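Chapter 5
Listening to the Garden: Small Sound Recorders

In the earlier chapters we looked at animals with our eyes. In the present chapter we will try to find them with our ears, or more exactly with the ears of a small recorder that stays outside during the night. Many garden animals are heard much more often than they are seen. An owl may call from the same tree for a whole winter, and the family in the house may never see one feather of it. Frogs, hedgehogs, crickets and most of the small birds before sunrise belong to the same group.

After reading the chapter you should be able to choose a recorder for a garden, put it in a suitable place, set a simple time plan and listen to the result without losing a full day on it.

5.1 What a recorder does

A garden recorder has a microphone, a memory card, a clock and a power supply. Some models begin to record only when a sound is louder than a chosen level. Others follow the clock. For a beginner I recommend the clock. The loudness setting seems practical, but wind is loud also, and so are rain, cars and the neighbor's gate. The quiet animals, for which you have maybe bought the recorder, are then missed.
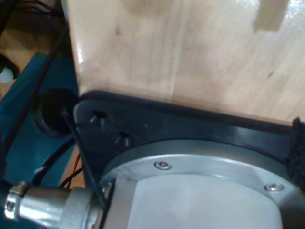 Gareth Hebden: I used the loudness setting for one season in Valamcombe and got 600 files, nearly all of them wind. With the clock I have fewer files and more owls. But please tell the students to check the clock itself. Mine was one hour wrong from October, and I wrote wrong times in my notebook the whole winter.

The remark about the clock is important. When the batteries are changed, many recorders go back to a starting time. Write down the time on your phone and the time on the recorder at each visit. If there is a difference, you can correct your notes later, and no recording has to be thrown away.

5.2 Choosing a place

A recorder should hang at the height of your chest or a little higher, away from large flat walls. A wall sends the sound back and makes it unclear. Leaves must not touch the microphone. One small leaf that moves in the wind is enough to spoil a night. Running water should also be avoided, even a small pump in a pond, as it covers the low voices.

For frogs you may go closer to the ground. For owls, the middle of the garden is usually better than directly under the tree. If you have two recorders, put them at opposite ends, and the stronger recording will give you an idea of the direction from which the animal called.
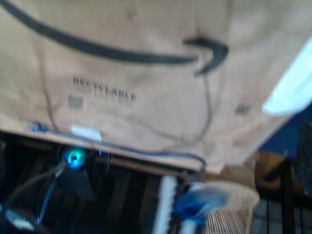 Figure 5.1. Cardboard box with the word RECYCLABLE.

5.3 The time plan

It is not necessary to record the full night. In our course we use a plan of 5 minutes at the beginning of every quarter of an hour, that is, five minutes on and ten minutes off. One night then gives material which a person can really listen to. In December, when the nights are long, we start at 4:30 in the afternoon and stop one hour after sunrise. In the summer months the start is moved later, and the hour before sunrise is recorded without any pause.

Students often ask which file type they should use. Uncompressed files need more space, but they keep the fine parts of the sound, and these parts help when two voices are similar. The Plidier recorder in our school saves uncompressed files when it is new from the box. The older Pritero does not, and the setting must be changed by hand in the second menu.

A last point is about people. A microphone hears conversation as well as crickets. Tell the persons in your house and next door that you will record, and delete any speech before you share a file.
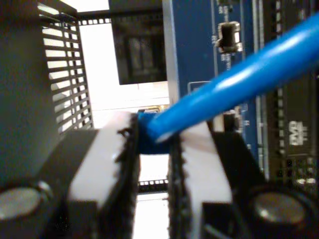

Nabila Menon

My own first recordings were made behind the school in Chin, in a garden of 11 by 15 meters with a hedge on three sides. I expected nothing special from it. On the second night there was a short, dry sound, repeated many times, and I could not name it. I played it to Endang Sutanto, and we compared it with every cricket we had on file. Finally we found that it was a young owl asking for food.

I tell this story for one reason. Before you open any list of sounds, listen to your recording two times and describe it with your own words: high or low, short or long, regular or not. Write it down. A student who looks at the list first will usually hear what the list says. 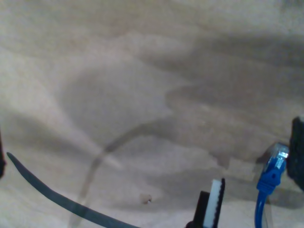 Figure 5.2. Dark gray strap on a light beige surface.

5.4 Before you begin

For the exercises in the next section you need a recorder of any type, an empty memory card, fresh batteries and a notebook. Headphones are better than the speaker of a laptop, which loses the low notes. Format the card in the recorder and not in the computer. Then make a test of one minute indoors, say your name and the time aloud, and play it back before you carry the recorder outside.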